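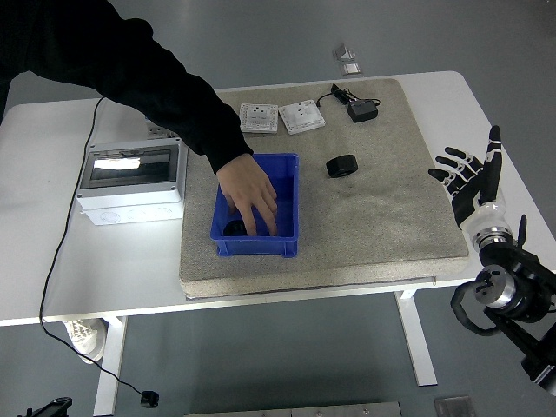 kettle_and_co wrote:
One bin for everything is how I lost a full set of faceplate screws last spring. The small pieces go to the bottom and you only find them by pushing your whole hand in. I would get a divided tray before you do anything else.

mapletin (thread starter) wrote:
Thank you for the quick answer. I should explain more, my first post was short. I am sorting all the small electrical things I have collected in two apartments: wall sockets, switch plates, adapters, cords, tape, power strips. Until October they were in the hall closet in three shopping bags. Now I take out one bag at a time, put things on a mat, and decide what goes in a blue bin and what goes somewhere else. The bin is open at the top and has no divisions. I like it because I can carry it to the room where I work. But I understand the problem with the screws.

My real question is this: do you sort by what the thing is (all sockets together) or by the job (everything for one room together)?

ohmsweethome wrote:
By what it is. Always. When you need an outlet you think "outlet," you do not think "that thing from the back bedroom."

draughty_attic wrote:
I disagree with ohmsweethome. When I changed the plates in our kitchen I had put the plate, its screws and a note in one zip bag, and I was finished before lunch. With sorting by type I would have walked to the shelf ten times. If the parts already have a place to go, keep them with that place. If they are only spare, sort by type.

ohmsweethome wrote:
OK, but most of what people keep is spare. In my house it is nearly all spare.

mapletin wrote:
Then I am half and half. I have a combined plate with a rocker switch and an outlet in it, and this one is for the workroom for sure. The smaller socket has no plan. The distribution box with the clear cover has no plan also. I bought it at the Draltham closing sale because it was 10 dollars and I thought I would need it for the garage. It is too big for the bin, so it stands beside the mat and takes the space.

kettle_and_co wrote:
Do not put a distribution box in any bin even if you find one big enough. The covers scratch, and hinges break when there are heavy things on top. Mine lives in a carton on the shelf with a towel around it.

And please ask an electrician before that one goes on a garage wall. In our county you cannot do it alone.

mapletin wrote:
Yes, of course, an electrician will do this part. I only do the storing.

Next question, about adapters. I have many black ones and they look all the same. How do you know which belongs to what?

sortedish wrote:
White paint pen. Write the device name on the body of the adapter, on the side without the printing. I did this after I killed a small radio with the wrong voltage. If you cannot find the device after one month, the adapter goes to recycling. I am strict about it.

draughty_attic wrote:
One month is too short! I found the lamp for one of mine after two years, in my sister's basement. But the paint pen is good advice. I use masking tape on the cord and it becomes sticky in summer.

sortedish wrote:
Two years with a mystery adapter is exactly why people have three shopping bags.

mapletin wrote:
I will take six months, in the middle between you. And the cords? I make a coil and it opens again by itself.

kettle_and_co wrote:
Hook and loop strips. I bought a roll of 100 from Fitzgerald and still have more than half. Coil loosely, do not bend the cord hard where it enters the adapter. And no long cables hanging over the side of the table while you sort, somebody will catch a foot in it. I say this with experience and one broken mug.

ohmsweethome wrote:
For the tray, I use the Vukis one, the shallow model with the removable walls. It fits inside a normal storage bin, so mapletin could keep the blue one and put small pieces on top.

mapletin wrote:
This is the idea I was looking for. I measured and I think it fits. Big things at the bottom, tray on top, adapters in a separate box with names. I will order tonight and write again when the second bag is finished.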